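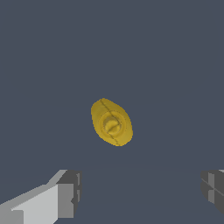 # Sprechnotizen: Greifen in der Simulation

Projektkurs Robotik, Abschlussvortrag September. Notizen: Mirsad Perić. Redezeit ohne Fragen bis zur zweiten Markierung auf der Stoppuhr, danach kürzen.

## Folie 1: Titel

- Begrüßung, Kurs nennen, Teams nennen: Tundale (Szene und Objekte), Fenik (Regelung), Inskip (Auswertung).
- Bild stehen lassen, während die Leute sich setzen. Blick aus der Handkamera, gerenderte Ansicht.
- Gelbes Objekt, zwei graue Finger, sonst nur Hintergrund. Das Objekt liegt im Bild oberhalb der Lücke zwischen den Fingern, es wird noch nicht gegriffen.
- Thema in einem Satz: Wie kommt ein Greifer allein mit Kamerabild und Gelenkwinkeln an ein rundliches Teil heran?

## Folie 2: Aufgabenstellung

- Vorgabe aus dem Kurs: ein Objekt, ein Arm, ein Parallelgreifer, eine Kamera an der Hand. Keine Tiefenkamera.
- Ein Versuch gilt als gelungen, wenn das Objekt angehoben und 2 Sekunden gehalten wird. Kontakt allein zählt nicht.
- Abbruch nach Zeitüberschreitung oder wenn das Objekt den Arbeitsbereich verlässt.
- Hinweis für Nichttechniker: Die Position des Objekts ist in der Simulation bekannt, der Regler bekommt sie aber nicht. Nur die Auswertung darf sie lesen.

## Folie 3: Szene

- Simulationsumgebung heißt bei uns Ploner, nach dem Raum, in dem der Rechner steht. Kurz halten, Frage kommt sowieso.
- Hintergrund bewusst einfarbig. Erste Fassung hatte eine Holztextur, die Segmentierung fand darin regelmäßig gelbe Flecken.
- Beleuchtung gleichmäßig, kein Schattenwurf. Vereinfacht die Farbtrennung, macht aber die Abstandsschätzung schwerer.
- Zurück auf Titelbild verweisen: linker Finger weit im Bild, vom rechten nur ein Teil am Rand. Die Asymmetrie ist für den Regler relevant, die Bildmitte ist nicht die Greifmitte. Der Versatz steht als Konstante in der Konfiguration.

## Folie 4: Objekt

- Unregelmäßiges Oval, schräg im Bild. In der Mitte eine runde Erhebung mit Kuppe.
- Dunkle Nahtlinie verläuft quer über den Körper und durch die Erhebung. Sie hilft bei der Orientierung.
- Bei geringer Auflösung wirkt die Linie stellenweise gepunktet. Der Liniendetektor zerlegt sie dann in Stücke. Team Fenik passt deshalb eine Gerade über alle Stücke an.
- Die Kontur ist treppig. Weichzeichnen vor der Konturerkennung bringt mehr als eine feinere Schwelle, Grafik dazu liegt im Anhang und wird nur auf Nachfrage gezeigt.
- Falls jemand nach der Masse fragt: konstant, für alle Läufe gleich.

## Folie 5: Regelung

Ablauf am Diagramm entlang, Schritte einzeln einblenden:

1. Farbsegmentierung, größte zusammenhängende Fläche behalten.
2. Schwerpunkt der Fläche und Richtung der langen Achse bestimmen.
3. Hand drehen, bis die lange Achse parallel zu den Fingerflächen liegt.
4. Seitlich ausrichten, Versatzkonstante abziehen.
5. Annähern, dabei Fläche in Pixeln als Ersatz für den Abstand verwenden.
6. Schließen, sobald die Fläche den Schwellwert erreicht, dann heben.

- Zu Schritt 5: Die Fläche hängt auch von der Lage des Objekts ab. Von der schmalen Seite gesehen ist sie kleiner, der Greifer fährt dann zu weit vor.
- Die Regelschleife läuft mit fester Schrittweite. Drehung und Annäherung sind getrennt. Gleichzeitige Bewegung haben wir versucht, sie führte zu Schwingungen um die Zielachse.
- Reglerparameter nicht vorlesen.

## Folie 6: Versuchsreihe

- 1000 Läufe mit zufälliger Startlage, Startwerte gespeichert, jeder Lauf wiederholbar.
- 298 Läufe ohne Griff. Zahl stehen lassen, kurze Pause.
- Die Verteilung der Startlagen ist gleichmäßig in der Ebene, in der Drehung aber nicht. Wir haben den Fehler erst nach der Reihe bemerkt. Offen ansprechen, steht auch im Bericht.
- Keine Wiederholung der Reihe vor der Abgabe, der Rechner war belegt.

## Folie 7: Fehlerarten

- Häufigste Art: Ein Finger trifft das Objekt vor dem Schließen und schiebt es weg. Meist der rechte. Er ist schlecht sichtbar, der Regler bemerkt den Kontakt im Bild kaum.
- Zweite Art: Griff an der verbreiterten unteren Seite, Objekt rutscht beim Heben nach vorn heraus.
- Dritte Art: Schließen zu früh, Finger greifen vor dem Objekt zusammen.
- Selten: Objekt verlässt das Kamerabild während der Drehung. Der Regler wartet dann bis zum Abbruch. Eine Suchbewegung ist nicht implementiert.
- Video zur ersten Art zeigen, verlangsamt. Ton aus.

## Folie 8: Änderungen nach der Reihe

- Öffnungsweite vor der Annäherung auf Maximum gesetzt. Vorher war sie an die geschätzte Breite gekoppelt.
- Schwellwert für das Schließen abhängig vom Seitenverhältnis der Kontur.
- Zusätzliche Prüfung nach dem Schließen: Fingerabstand größer null, sonst öffnen und zurückfahren.
- Maximal 5 neue Anläufe pro Lauf. Die alte Auswertung kannte nur einen, die Ergebnisse sind also nicht direkt vergleichbar. Auf keinen Fall beide Werte nebeneinander nennen.

## Folie 9: Übertragung auf den Arm im Labor

- Bisher keine Versuche an der Hardware. Schnittstelle ist vorbereitet, die Gelenkwinkel haben dasselbe Format.
- Offene Punkte: Kamerarauschen, Schatten, Latenz. Die Simulation liefert Bild und Gelenkwinkel im selben Takt, das Labor nicht.
- Der Fingerversatz muss neu vermessen werden. Schachbrettmuster liegt bereit.
- Reibwerte der Fingerflächen sind in Ploner geschätzt. Team Inskip hat eine Messung mit schiefer Ebene vorgeschlagen.

## Reserve für Fragen

- Warum kein gelerntes Modell? Kursziel war ein nachvollziehbarer Regler. Trainingsdaten könnte man aus den gespeicherten Läufen erzeugen.
- Warum Gelb? Größter Farbabstand zum Grau des Greifers und des Hintergrunds. Andere Farben nicht systematisch getestet.
- Gilt das für andere Formen? Nur für Objekte mit erkennbarer langer Achse. Bei einer Kugel ist Schritt 3 unbestimmt.
- Rechenzeit? Rendering überwiegt deutlich, die Regelung fällt kaum ins Gewicht.
- Quelltext: im Kursordner, Zweig „abgabe“. Konfiguration der Reihe liegt daneben.

Letzte Folie mit Kontaktadresse stehen lassen, Laptop nicht zuklappen, die nächste Gruppe nutzt denselben Adapter.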